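Notices of record: how Barusham handles its death notices

Wiebke Brinkmann has edited the death notices at the Barusham weekly since the paper closed its Grellcombe office. Halima Onuoha handles intake and verification. Between them they processed 424 notices last year.

Each notice arrives by web form or by post. Onuoha checks the date of death against the funeral director's confirmation before anything is typeset. "If the director hasn't confirmed, it is held," she said. "Families find that hard, and I understand why, but a wrong date gets copied into family trees and stays there."

The standard notice runs to 700 characters. Longer texts are charged by the line. Brinkmann said the most common fault in a submitted text is the order of surviving relatives. "People leave out a stepchild, or list a former spouse as current. We query it. We don't rewrite it."

Maiden names go in brackets after the given name. Nicknames take quotation marks. Place names follow the spelling used in the council gazetteer, so the hamlet of Trinness keeps its double n even where a family writes it with one.

Corrections are printed in the next issue under the same heading. There were 13 last year, five of them for misspelled surnames. "Chauvin came in three ways from one family," Onuoha said. "We rang the eldest daughter and used hers."

The online archive was re-indexed in October. Searches now return results by birth surname as well as married name, a change Brinkmann had requested from the previous publisher. Notices printed before the move from Grellcombe exist only as bound volumes and are searched by hand on written request.

Asked whether she reads notices in other papers, Brinkmann said she does. "Mostly for the punctuation."

The deadline for the next issue is noon on Wed 18 March.

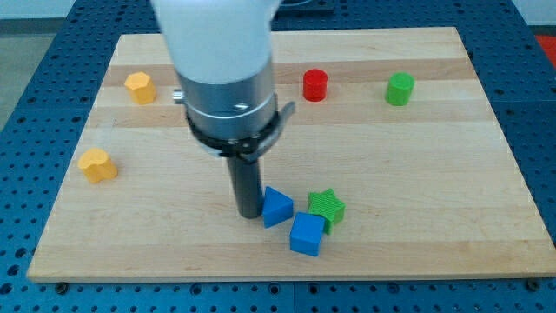
Robot arm over a wooden board on a blue work table.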